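Search
Search this site
Reviews
February
By the Stikberg desk

Atix textile snow chains: one winter on the Serham road

The Atix is a fabric cover that pulls over a driven wheel and stands in for a metal chain. We bought a pair in the size for our car's tyres and used them on the hill road between Stikberg and Serham, which climbs 400 metres and is ploughed late on a Sunday. The maker sent us nothing and has not seen this text.

Fitting

Each cover is drawn over the top half of the tyre, the car is rolled forward half a turn, and the rest is pulled down. The elastic edge centres itself once the wheel has gone round a few times. Our first attempt took 11 minutes for the pair, in a lay-by, in gloves. By the fourth it was under five. Hofstetter link chains, which we have owned for several years, take longer and require reaching behind the wheel to close the inner hook. The Atix has no inner hook.

The instructions are a folded sheet with drawings and no words. Drawing 2 shows the car rolling backwards, which works equally well if there is space behind. The bag is too tight for the covers when they are wet, and we now carry them home in a bin liner.

Grip

On fresh snow up to the depth of the wheel rim, the covers pulled away cleanly from a standstill on the steepest bend. Braking was straight. On packed snow they were a little behind the Hofstetter chains, with some slip when setting off uphill and more on the second attempt from the same spot, where the surface had been polished. On bare ice the difference was larger. We would not choose the Atix for a shaded road that thaws and refreezes daily.

Steering felt lighter than with chains and there was very little vibration. The stated limit is 50 km/h. We kept to 40.
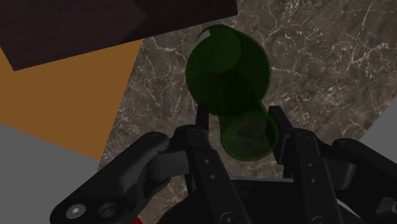
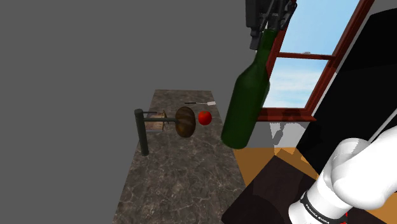

Wear

This is the weak point. The Serham road is cleared from the bottom up, so any trip includes stretches of bare tarmac, and the fabric does not like them. After 102 kilometres in total, perhaps a third of it on a dry or merely wet surface, the outer band on the left cover had fluffed along its whole width and one seam had started to open. The right cover was better. We put the gap down to the camber, which loads the left wheel for most of the climb.

Metal chains suffer on tarmac as well, but a worn link can be replaced. The Atix cannot be repaired at home. The seam was restitched by a sail repairer in Stikberg and held for two further trips, after which we stopped using that cover above the village.

Drying matters more than the sheet suggests. Left folded overnight in the boot at minus six, the pair froze into a slab and had to be thawed indoors before fitting. Hung up in the porch, they were dry by morning. Road salt should be rinsed out with cold water. It dries white in the weave and stiffens the elastic.

Where they are accepted

Rules on textile covers differ between countries, and sometimes between roads. The sign at the foot of the Serham road asks for chains, and the patrol there waved us through twice and once asked to see the approval label. It is sewn inside the rim and cannot be read with the cover fitted. Photograph it beforehand.

Verdict

For a driver who meets deep snow a few times a winter and wants something light that fits quickly in the dark, the Atix does its job. For regular use on a part-cleared hill we would buy the Hofstetter chains again and put up with the inner hook. Ours stay in the boot as the spare set, in the bin liner.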